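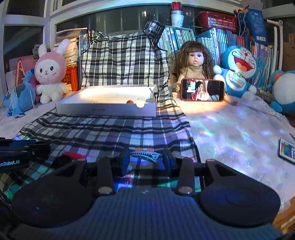 Figure 2. View from the wrist camera of the Veren hand tool, with a shark-shaped hair clip between the fingertips.

3.2 Keeping the gripper in shape

We learned most of this section the slow way. The Veren tool has two angular fingers on round metal pivot pins, and those pins are where our trouble started. By the end of June we had logged 2347 grasps on one set, and the left finger had picked up a bit of play. You can't really feel it on a big object. On a small one like the clip in Figure 2 you can, and the tips stop meeting where you expect them to.

So now I do a check every 50 grasps. I close the fingers on nothing, look at the tips from behind, and wiggle each finger sideways. If one moves more than the other, the pin comes out, gets wiped clean, and goes back in with a tiny drop of Nirnen oil — tiny, please, we once got it all over the pads and lost an afternoon. The whole job takes 12 minutes if the right hex key is where it should be.

The camera gets its own look. I want both fingers in view, one on each side of center, with the ribbed blue plate showing along the bottom edge. We save one good view per session and compare it with the next one. A mount that has slipped shows up fast that way, even in a home setting with plaid cloth and shiny sheets all over the table.

We tried the Tosell pins as a swap and they fit fine, though I found them stiffer for the first day or so. Any session recorded before a pin change keeps its old calibration file in the Sultana set. Please don't mix the two! I did, and the fingertip positions came out shifted for a whole batch.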